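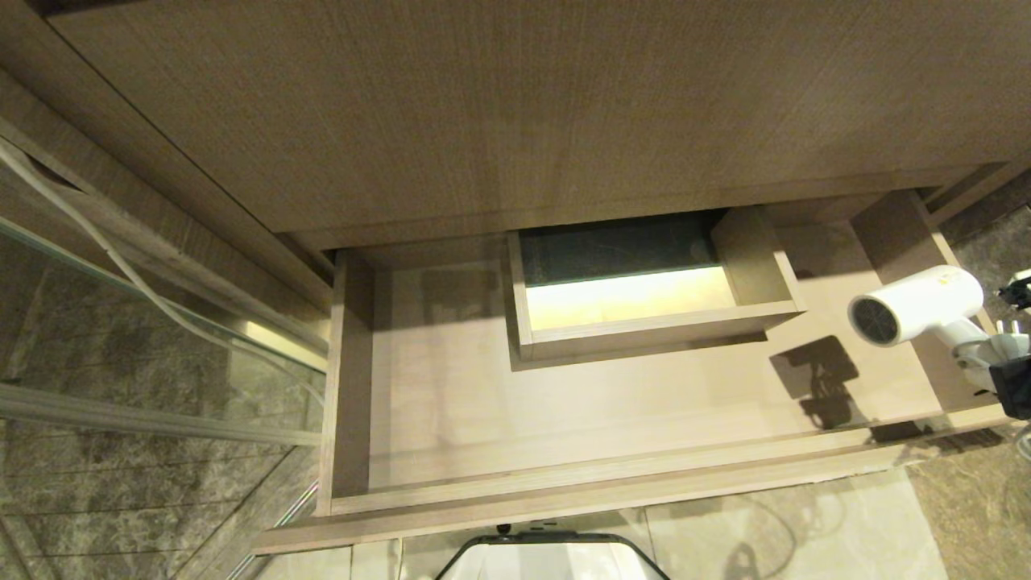 Fig. 1. Gaveta aberta sob a bancada, com secador de cabelo apoiado na borda direita. Tarefa de arrumação em casa de banho.

Aula 5 – Orçamentar um robô de serviço: o que a proposta não traz

Leitura prévia: a proposta comercial da Serka e o caderno de encargos do projeto Grakunton, ambos na pasta da disciplina. Tragam os dois impressos, vamos riscar.

1. O preço de catálogo

O caso Grakunton é um pequeno hotel que quer automatizar parte da arrumação dos quartos. A Serka apresentou um preço por unidade e uma página de vantagens. A página de vantagens não interessa para o orçamento. O preço por unidade interessa pouco mais, porque cobre o equipamento à porta do armazém e para aí. Instalação, adaptação ao local, formação e peças de desgaste vêm em anexo ou não vêm.

Regra de trabalho para esta disciplina: somem 40 % ao preço de catálogo antes de abrir a folha de cálculo. Quem achar excessivo que o demonstre com faturas.

2. A tarefa, vista de perto

Voltem à Fig. 1. No caderno de encargos, tudo isto cabe numa linha: «guardar objetos em gavetas». A linha não diz nada sobre o cabo branco do secador nem sobre o cabo escuro que faz uma laçada no pavimento. Não diz que dentro da gaveta há uma caixa mais pequena, encostada ao fundo, e que o secador tem de caber no espaço que sobra. Também não menciona a divisória de vidro do duche, material com que muitos sensores de profundidade se dão mal.

Cada uma destas omissões é uma rubrica. Perguntem ao fornecedor, por escrito:
– O preço inclui ensaios com objetos que têm cabo?
– Que folga lateral exige o braço com a gaveta totalmente aberta?
– Quem paga a alteração do mobiliário, se for precisa?
– A taxa de sucesso anunciada foi medida em que divisão, e com que luz?

A Serka respondeu à última com um vídeo. Um vídeo mostra uma tentativa. Para o orçamento precisamos do número de tentativas falhadas e do tempo de operador que cada uma consumiu.

3. Comprar, alugar, esperar

A Feyisa aluga equipamento equivalente com contrato mínimo de 19 meses. Parece prudente até se ler a cláusula de rescisão. A Proltau vende usado, sem garantia sobre os atuadores. Comparem as três vias com o mesmo horizonte temporal; as propostas nunca o fazem por iniciativa própria.

Incluam sempre uma quarta coluna, «não comprar». Em anos anteriores houve trabalhos excelentes que a esqueceram e perderam 2 valores por isso.

4. Calendário

O fornecedor promete arranque em março. Contem o prazo a partir da aceitação no local, com os armários e gavetas do cliente, e prendam a esse marco a última prestação. Se a Serka recusar, fica registado na matriz de risco como custo e não como nota de rodapé.

Para entregar: folha de cálculo com as quatro colunas e uma página de justificação. Valores sem fonte contam como zero.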